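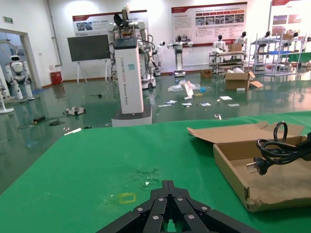

Keeping the Cable Box Under Control

Every household has a box of cables. Ours lives under the stairs, between the hoover and a tent we have used once, and until March it contained the power supply for every object we had ever owned, plus several for objects we hadn't. I set aside one wet afternoon to sort it out. It took most of a week of evenings, and what follows is what I'd do if I were starting again, which I shan't be.

Empty the lot on to the floor
Do this somewhere you don't need to walk. Tipping the box out is the enjoyable part, so make the most of it. Resist untangling as you go. Pull out anything that comes freely, put it to one side, and leave the central knot for later, when you are feeling stronger. A knot of cables gets looser if you shake it and tighter if you pull it, a fact I have known since childhood and have never once acted on.

Throw out the damaged ones first
Run each lead through your fingers with the plug end out of the wall. Splits in the outer sleeve, scorch marks round the pins, a rattle inside the plug or a kink that stays put when you straighten it all mean the same thing. Don't mend them with tape. I know somebody who mended one with tape, and I'm married to him.

Mains leads, phone chargers and the like don't go in the ordinary bin. Our tip at Plemham has a cage for small electricals just past the garden waste, and they will take a carrier bag of cables without asking you to explain yourself. Plenty of larger electrical shops have a collection bin too.

Match what's left
Go round the house with the survivors and find out what each one belongs to. Check the small print on the power supply against the small print on the gadget: the voltage should be the same, and the amps on the supply should be at least what the gadget asks for. The plug fitting the hole proves nothing. I learned this from a Hurkia desk lamp, which had a brief and brilliant retirement.

Anything with no partner goes in a bag with the month written on it. If you haven't gone looking for it in a year, off to Plemham. You will of course need it the following morning. This can't be helped, and keeping it another ten years wouldn't have helped either, as you'd never have found it.

Coiling
Most leads die of being wound round things. Winding tightly round your hand and elbow puts a twist in every turn, and the wires inside give up just where the cable meets the plug. Make loose loops about the size of a side plate, letting the cable roll a little between finger and thumb so that each loop lies flat. If a loop wants to flip over, let it. Leave the last bit straight, and never wrap a lead round its own power brick, however neat it looks.

For ties I've tried most things. Elastic bands perish and weld themselves on. Freezer bag ties are fine for thin leads. The best are strips of hook-and-loop tape, and a roll of the Stikance stuff cut into short lengths did the whole box with plenty left over for the tomatoes.

Labels
Label both ends. A label on one end is always on the end behind the sofa. Masking tape folded over into a little flag will do, written in biro, as felt tip rubs off. Write what the thing is for ("back bedroom radio") and leave out what sort of cable it is. I had 21 leads labelled "black, thin" before I saw the flaw in this.

The box itself
Shallow beats deep. In a deep box everything migrates to the bottom, and you're back to tipping it out. A shoebox lid or a flat parcel box with the flaps left on is ideal, and free. Loo roll tubes stood on end make decent pigeonholes for phone chargers, though visitors do comment. I paid good money for a Hartono storage crate with a clip-down lid, and it now holds birdseed.

Keep the box out of the loft if you can, where the heat in summer turns old plastic sticky, and away from damp garage floors. A sachet of silica gel saved from a pair of new shoes does no harm, so long as there are no small children or curious dogs about.

If your leads have already gone tacky, unplug them and wipe them down with a barely damp cloth and a spot of washing-up liquid, keeping well clear of both ends, then leave them to dry overnight. If they're still sticky in the morning, they're past saving.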